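Neues vom Roboterprojekt in der Werkstatt Dumdale

Im November haben wir wieder am Roboter weitergebaut, und ich möchte kurz aufschreiben, wo wir stehen. Wer das letzte Mal nicht dabei war: Der Roboter soll zwei Arme bekommen und damit kleine Dinge von einem Tisch nehmen und wieder hinstellen. Die Arme werden bei uns im Keller zusammengeschraubt, das Programm dafür entsteht parallel am Rechner. Wir nennen den Roboter weiterhin Seo, auch wenn der Name nur vorläufig war.

Zuerst die Mechanik. Das Schultergelenk links hatte zu viel Spiel, man konnte es mit der Hand deutlich bewegen, obwohl der Motor stand. Wir haben die alten Lager herausgenommen und neue von Bellex eingesetzt. Nun ist es viel besser, allerdings sitzt eine Schraube so ungünstig, dass man sie nur mit dem kurzen Schlüssel erreicht. Diesen Schlüssel bitte immer in die blaue Kiste zurücklegen, wir haben ihn schon zweimal gesucht. Für die rechte Seite fehlen noch 12 Schrauben M3, die sind bestellt.

Dann die Software. Jede Bewegung probieren wir vorher in der Simulation aus, und dafür habe ich einen Wohnraum mit Holztisch, rotem Fenster­hintergrund und Dielenboden geladen. Auf dem Tisch stehen eine kleine weiße Tasse und daneben liegt eine graue Matte. Die Aufgabe lautet im Moment: Tasse greifen, anheben, auf die Matte stellen. Einen Durchlauf breche ich nach 60 Sekunden ab, sonst wartet man zu lange auf einen Arm, der seinen Weg nicht findet. 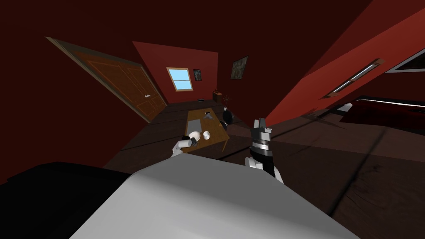 Die Schwierigkeit liegt weniger beim Greifen, meint Bit-na Shin, sondern beim Zurückfahren: Der Ellbogen brauche mehr Platz, als man am Bildschirm denke, und sie würde den Arm zuerst gerade nach oben führen und erst danach drehen. Außerdem solle man die Geschwindigkeit auf 30 Prozent begrenzen, bevor das Programm zum ersten Mal auf den echten Motoren läuft.

Beides habe ich übernommen. Die Begrenzung steht jetzt fest in der Startdatei, und wer sie ändern will, soll es bitte ins Heft schreiben. Den neuen Rückweg muss ich noch sauber programmieren. Die Gelenkwinkel aus der Simulation stimmen auch noch nicht ganz mit unseren echten Gelenken überein - beim Handgelenk war das Vorzeichen vertauscht, das ist korrigiert, die Schulter prüfe ich als Nächstes.

Offen ist die Frage nach den Fingerspitzen. Aus Stestetden haben wir eine Probe mit weichem Gummi bekommen, zusammen 10 Stück in zwei Härten. Ich würde gern beide vergleichen, aber dafür brauche ich jemanden, der die Halter druckt. Die Zeichnung liegt im gemeinsamen Ordner unter »Greifer«. Wer Zeit am Drucker hat, schreibt mir bitte eine kurze Nachricht, am besten vor dem nächsten Bauabend.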